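Course Notes > Robot Learning > Week 4
Search this site Search

Gathering Demonstrations for Grasping

Notes by Kalkidan Wako, January 23, 2018 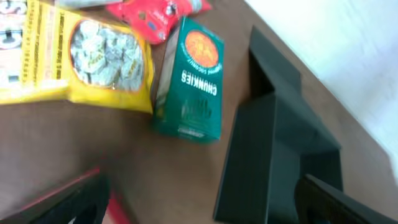
Fig. 4.1. Wrist camera view during motion, with snack packages on a wooden tabletop. Note the blur.

Last week covered how a policy is trained once the examples exist. Today is about getting the examples. Most of the problems in the Trosham assignment come from this stage, so read these notes before your first lab slot.

1. What one example contains

A demonstration is one complete attempt at one task, from the start pose to the release. We store the wrist camera images, the joint positions, the gripper opening and a one-line text instruction. All of them must share a clock. If the images lag behind the joint readings, the policy learns to act on old views, and you will not see this in the training loss.

2. How many

Each group collects 200 demonstrations. Record them in blocks of 20 and change the layout between blocks. Leave the last block out of training and use it for testing only. In the May pilot one group recorded 102 attempts with nearly the same layout. Their policy reached for the same spot on the table wherever the package was.

3. Choosing objects

Mix shapes and surfaces. In Fig. 4.1 the green box has flat faces and clear edges, while the yellow bag has a crimped seam and a clear window with wrapped candies showing through. A box can usually be gripped across two parallel sides. A bag changes shape when it is pressed, and shiny film can change appearance as the light moves. Record both kinds in every block.

Let packages touch or overlap in some layouts, and put some of them upside down. The word CHUNKIES on the box is inverted from the camera's side, and a policy trained only on upright labels may do badly with a view like that.

4. Blur

A wrist camera moves with the arm, so fast motion smears the print on labels. Do not delete blurred images one at a time. That leaves gaps in the sequence. If most of an attempt is blurred, slow down and record it again. Some blur is fine, as the policy will meet it when it runs.

5. Failed attempts

Keep them, but mark them "fail" in the Lolteo log sheet at the time. Do not go back and guess later. An attempt with a missed grasp and a good second try is marked "recovered". We will use these in Week 6.

Before lab: read the Thongdee handout on teleoperation, sections 1 and 2. Bring your object list.

Filed under: Lecture notes, Data collection
Shares 20 | Comments 0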